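Gripper diary, June 13, 2019

Old pads, fingers open, before the first run.
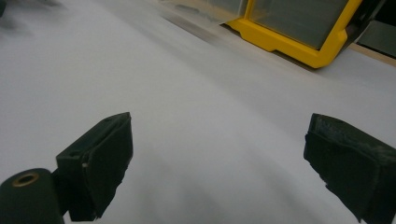 Wrist camera view, fingers open over the white surface. Yellow container at upper right.

Started at 8 with the hand-held tool. Both fingers still carry the old padding. The right one is scuffed along the top rim, with small tears, and the left is ragged at the edges of the pad. Radu wanted them replaced before we took any numbers. I wanted a baseline first, so we have one.

Baseline: 39 grasps on the Barros fingers with the worn pads. Same three test parts as Tuesday, same order. 6 failures. Four of those were slips on the thin aluminum bar during lift, and two were missed closures where the part rotated before both pads made contact. No failures on the foam block.

Changed to the Tristham fingers at 10:30. The swap takes longer than it should. The two lower screws need the short hex key, and the short hex key was in Tincuța's drawer again. Recalibrated the opening width twice. The first calibration came out 2 mm narrow at full open, and I did not find out why. The second was fine and I kept it.

Tristham run, same 39 grasps. Fewer slips on the bar, but the narrow tips push the foam block sideways if the approach is off center. Hernán thinks this is the tip angle. I think it is closing speed, as we left that at the Barros setting. Will repeat at half speed before arguing about it further.

Camera notes. Exposure is still set for the dark bench top. On the white surface the auto gain hunts for a second or so after each move, and the near field goes soft. Both fingertips stay in view at full open, so the mount position is usable. Yaa asked for it to be tilted down a few degrees to lose some of the background. Not done yet – the bracket has only one slot and tilting it means drilling.

Controller: swapped from the old board to the Stumthorpe one after lunch. Loop time is steadier. Measured the delay from trigger to first finger motion at around 210 ms on the old board and forgot to save the log for the new one. Have to redo that. The trigger cable also needs strain relief at the handle end.

Tsung-han sent the quote for replacement pads from Brendetach. Two grades, soft and medium. Asked for a sheet of each. The soft grade will probably tear on the bar the same way the present ones did, but it costs little to check.

Left for tomorrow:
Half-speed run with the Tristham fingers
Delay log, new board
Fixed exposure, gain locked
New pads on the Barros fingers if there is any of the old sheet left, then the same 39 again

Tool put back on the charger at 5:40. Hex key is in my drawer now.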